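Storing a server board with no CPU in it — does the socket cover need to stay on?

Asked by Nahuel Tapia
16 Jun 2023
Viewed 341 times

Hi everybody, and thank you in advance for your patience with me. I bought a used rack server from a reseller called Akard for 200 dollars. The plan is to turn it into storage for our family photos, and for my mother's recipe scans, which have taken over every laptop in the house. The seller pulled the processor before shipping, so I have a bare socket with a plastic cap sitting inside the metal bracket. I won't have the money for a CPU until later in the year.

My questions are probably very basic. Can I take the cap off to look at the pins, or should I leave it alone? Do I need to do anything with the memory slots while it waits? And is it all right to keep the whole thing in a closet? The closet is dry but there is a cat who considers it hers.

I have built one desktop before, with my cousin telling me what to do over the phone, so please assume I know very little.

2 answers

Answer from Josefina Navarrete
Accepted

Welcome, Nahuel! Please leave the cap exactly where it is. I know the temptation, I really do — you've bought a thing and you want to see all of it — but if your socket is the kind with the pins on the board side, those pins are very thin and they bend if you so much as brush them with a sleeve. The cap is the only thing between them and the world. I bought a board years ago with no cap on it, from a seller who swore it was fine, and I spent an entire April evening with a magnifying glass and a sewing needle trying to coax two pins back into line. I never did get that second memory channel working.

If you feel you must look (say you have a return window with Akard and want to be sure the pins are good before it closes, which is a fair reason), then do it once and do it properly. Unplug the server, touch bare metal on the case, and work under a good lamp. Look up the manual for your exact board first, since the order for opening the lever and lifting the bracket is different from one socket to the next and some of them have screws to undo in a particular sequence. Look at the pins from a low angle, turning your head from side to side. A good field of pins makes an even pattern, and a bent one shows up as a little glint that doesn't match its neighbors. Take a photo for the seller if you find anything, then put the cap back on. Don't blow on the pins with your mouth, and please don't wipe them with anything.

Memory slots are much tougher. Dust is the main worry there. If the lid goes back on the server you really don't have to do more than that, though I like to slip the whole machine into a big anti-static bag, or failing that, leave it in the carton it came in with the flaps folded shut. Before you put memory in, give the slots a few short bursts from a can of air, held upright.

As for the closet, dry is good. Keep it up off the floor, lid on, and don't stack anything heavy on top. The cat will want to sleep on it no matter what you do.

One more thing and then I'll let you go. When the new CPU comes, keep the cap. Put it in a small bag and tape it inside the lid. If you ever sell the board or have to send it back, you'll be very glad you have it — plenty of sellers won't accept a return on a bare socket.

Answer from N. Olivares

leave it on. mine sat in the garage with the cap on for ages and was fine when I put the chip in. check the lever closes ok

Comment from Nahuel Tapia

Thank you both so much! Josefina, I had no idea about keeping the cap afterward, I would have thrown it straight in the trash. I do still have some return days left, so I'm going to find the manual tonight and take one careful look with my cousin, and then it's going up on the high shelf, lid on. I took the lid off this afternoon to find the board's part number for the manual.
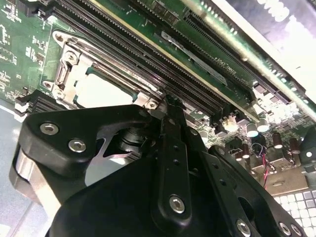
I'll also ask Akard which processors they tested with it, so that I don't buy the wrong one when the time comes. If anyone has a favorite brand of canned air I'm happy to hear about that too.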